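Wrist camera sees almost nothing useful in simulated demos. Keep them or throw them out?

**Wai-kit Chou**

I'm collecting teleoperated demonstrations in a simulator for a two-armed mobile robot. The plan is to train an imitation policy on them and then move on to a second set of homes. I have 709 episodes so far. The rooms are furnished apartment scenes that a coworker put together, and the recording tool is something we call Drelis internally. It saves every camera on the robot along with joint positions and the operator's commands.

The trouble is in the wrist views. In a lot of episodes the gripper spends a long stretch pointing at a wall or the side of some furniture. The policy gets those images as input and I can't see what it is supposed to learn from them. The view from the body shows a lot more, but there the objects are small and the arms get in the way.

Two views from the same session:
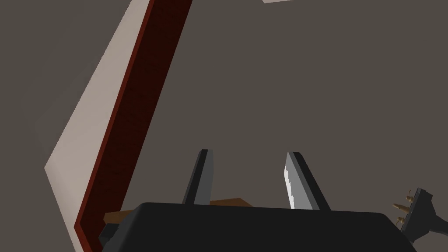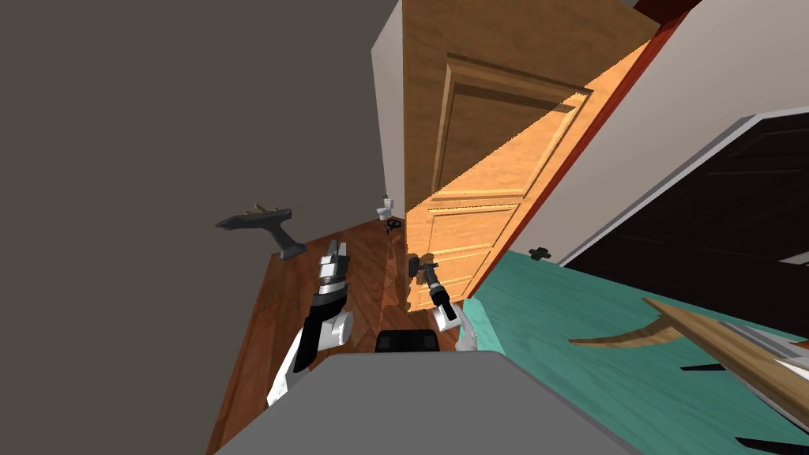
I trained a small test policy on 100 of the episodes. It drives to the right part of the apartment most of the time, then the arms start to drift. One arm comes up and hovers and never commits to anything. My guess is that it has learned to hover from all the time the operators spent lining themselves up.

What I would like to know:

- Should I drop the wrist cameras until the arm is near the target, or feed them in all the time?
- Is it better to cut the idle stretches out of each episode or to drop whole episodes?
- Does it matter that the body camera sits at a tilt? The floor line runs at a slant in everything it records.

Each episode is stored at full rate. The only labels are success or failure and a one-line task text. I have room on the drive for a lot more, but operator time is limited. We have one person in the evenings.

**King-fai Yu**

Keep the wrist cameras on all the time. If you switch them on partway through, you need something that decides when to switch, and that will be wrong at the worst moments. The policy can learn to ignore a blank view if you have enough examples where the blank view goes with many different arm motions. What hurts is when the blank view always goes with the same motion, in your case holding still.

That last part is your real problem, I think. Hovering is a data problem. The operator stops to look around, the arms stay where they are, and you record hundreds of steps of "do nothing" with nearly identical images. When the policy gets into a similar spot it does nothing too, and then the next image looks the same, so it does nothing again.

Here is what I did on a similar set:

1. Compute the change in commanded position between steps for each arm, the gripper and the base.
2. Mark a step as idle if all of them are under a small threshold.
3. Find idle runs longer than 9 steps and cut them down to 9. Don't remove them completely or the motion gets jumpy at the joins.
4. Leave the pauses right before and after a grasp alone. Those are short and they mean something, because the fingers need time to close.

Check the base command as well as the arms. I forgot the base the first time and cut out all the driving, since the arms don't move while the robot is driving. It took me two days to work out why my robot wouldn't go through doors.

If you predict chunks of actions, cut the pauses first and build the chunks after. Otherwise some of your chunks will run across a join and the targets will be off.

I wouldn't drop whole episodes unless they failed, or unless the operator clearly changed their mind halfway. Keep the failures in a separate folder. You may want them later for a success classifier.

On the tilt, leave it. If the camera is mounted the same way in training and at test time, the policy doesn't care what is level. Just don't "fix" it by rotating the images in one place and not the other. If you are going to move to a real robot with a camera mounted differently, then vary the camera pose when you render. A few degrees each way is enough to start.

**Ching-wen Leung**

just delete the wrist cams. we ran ours with only the head view and it was fine. less to store too

**Fung-ping Man**

I agree with most of what King-fai Yu wrote and I don't agree with deleting the wrist views. It depends on the task. For pushing large things around, one camera may be plenty. For anything where the fingers go around an object, the body view is blocked by the hand right at the moment you need it.

A few things to add.

Look at where your operator starts each episode. If the robot always begins in the same spot, the first part of every episode is the same and you are paying for it 709 times. Start some episodes with the arm already close to the target. With one person in the evenings this is the cheapest gain you can get. We recorded 125 short ones like that, reach and grasp only, and mixed them in with the long ones. The hovering got much better. I can't say for sure that it was only the short episodes, as we changed the learning rate in the same week.

Since you are in a simulator, you can also replay. Save the state of the scene along with the commands if you aren't doing so already. Then you can render the same episode again with other lighting, other wall colors or a wider wrist lens without asking the operator for anything. Before you decide the wrist view is useless, try a wider field of view on ten episodes and look at how many steps have the target in sight. You can get that number straight from the segmentation output. Do it separately for the left and right wrists. In our set the right one was far better because the operator was right-handed and used that arm for nearly everything.

One warning about replay. If your physics isn't deterministic, replaying commands will give you a different result from the recording. Set the saved states directly and only render.

I would also write better task text. One line is fine, but "pick up object" in a furnished apartment doesn't tell the policy which object. Name the thing and the room.

**Wai-kit Chou**

Thanks. I ran the idle check over everything last night with the base included. The long pauses are mostly at the start, while the operator finds the target, and again right after going through a doorway. I've trimmed them and I'm training again on the same 100 episodes so that I can compare.

We do save scene state, so the wider lens is next. I'll keep the wrist cameras in for now. I'm also asking our operator to do short episodes for a week, beginning close to the object, and to switch arms every other episode.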